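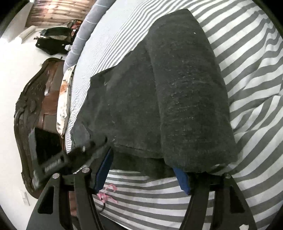 Two blue finger pads at the edge of a dark garment on a striped bed sheet.

I went into my chat with the lead trainer at Proltholm expecting talk about code. We spent most of it on laundry!

Her team teaches robots household jobs by doing the jobs themselves, with a hand-held gripper and a camera that rides along on it. I asked how long a garment takes. "Longer than you'd like," she said, laughing. "You stop using your fingers. The first week I kept reaching in with my other hand to fix a corner, and then that take is gone."

The collection she's working on now, called Stuten, has 1,171 takes so far, 300 of them on dark clothes (her least favorite – "try finding the hem on a charcoal thing in a dim bedroom"). They started in September and want 4,000 before they train the next version.

I wondered why they didn't just drive the robot by remote control. They did, for a while, on a rig she calls Iwasaki. "I got 79 usable takes out of it and a sore neck. You're watching a screen, you can't feel the cloth pull, so you squeeze too hard. With the gripper in my hand I can tell when I've got two layers and I only wanted one."

Does she tidy up first, I asked, thinking of my own bedroom. "No, please don't! Leave the sheet wrinkled. If all it ever sees is a flat table, it'll be lost on a real bed."

She let me have a go with an old sweatshirt. I pinched the sleeve, lost it, pinched it again and dragged the whole thing sideways. She saved the take anyway – they keep the clumsy ones in a separate folder – and handed me a pair of pants.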